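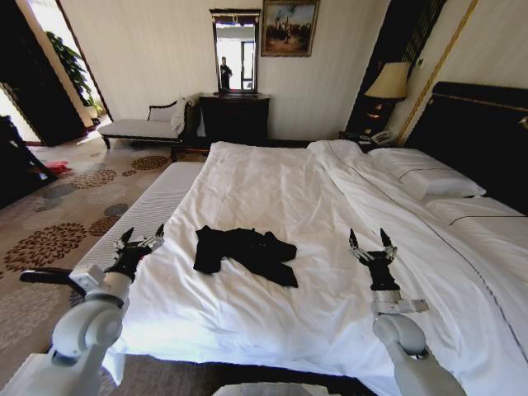 I have been trying to get rid of a loyalty program for most of a year. It started in April, when I booked two nights through Vikonow and didn't uncheck a box, and from then on I was a Surier Select member with 592 points and a welcome email that called me "traveler." What I wanted from the trip was a large bed with white bedding, and I'd have been content to pay for that and go home. What I got was a relationship.

The points, I learned, could be traded for things. A free night started at 3,870. A tote bag was 2,000. For 592 I could have a discount on airport parking in a city I have never flown to, or I could "gift" them to another member, if I knew one and disliked them.

I decided to save up. I'm not proud of this. I am a grown woman who reads the fine print on yogurt, and I spent a good part of the summer picking restaurants by whether they were "partners." The one in Titcombe was a partner. The soup was gray and so was the bread, and I earned 96 points, and in the car I said "well, that's something" out loud to my husband, who was kind enough to look out the window.

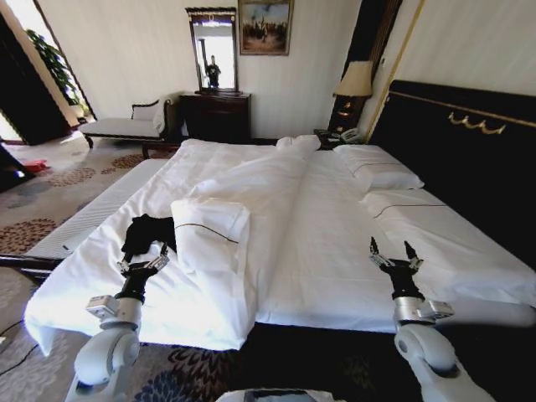 My friend Prapai Thaweesak has been through worse. She had an airline card for years and once took a connecting flight she didn't need so she could keep her status, which got her onto the plane a little before the rest of us and into the same seat. She told me to cancel and walk away, the way you would with a bad boyfriend or a gym.

So I tried. The website has a page for joining, a page for upgrading and a page about their values. To leave you call a number. The man I reached was very nice and offered me a bonus to stay, enough to put me within shouting distance of the tote bag.

It's November 2025 and I am still a member. We're going to Panyasiri in the winter, and I've already checked which hotels there count. Two do. The better one doesn't.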